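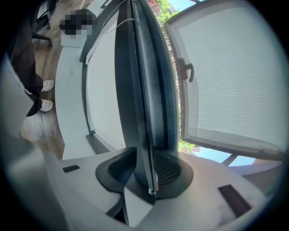

Somby asked at the bench why we still grip slow on the approach when playback runs at full speed anyway, and said the slow part just teaches the arm to dawdle. Fair point. Tested it.

Home | Notebook | Rigs | Data | Search

04/04/2026

Task: hand-held gripper, demonstrated by hand, desk work around the monitor. Approach, close, lift, set down, open. Same start pose each time, tool held low and pointed up past the screen.

Batch A, slow approach: 200 demos kept. Batch B, normal hand speed: 378 recorded, 32 thrown out for lost tracking. Most of the losses came on the turn toward the window. Suspect the insect screen, fine repeating grid, fills too much of the view when the wrist rolls right. Not proven. Next time start the roll later and keep more of the desk in view.

Trained both on the Plorano settings, no changes. A pauses before closing, as Somby predicted. B does not pause but closes early, fingers shut short of the part. Gripper width lags pose in the B logs. Looks like a timing offset between the two streams, small enough to hide at slow speed.

Fixed the offset by hand on a few B files and replayed them open loop. Closing point moved the right way. Need to do it properly: clap the fingers three times at the start of every take and align on that.

Manulthorpe logs from August have the same lag. Do not merge them with the new set until realigned. Target for the merged set is still 2,000.

To do: clap test, rerun B, check finger play on the second tool. Leave the learning rate alone.

Gatchalian bench notebook | Contact | Back to top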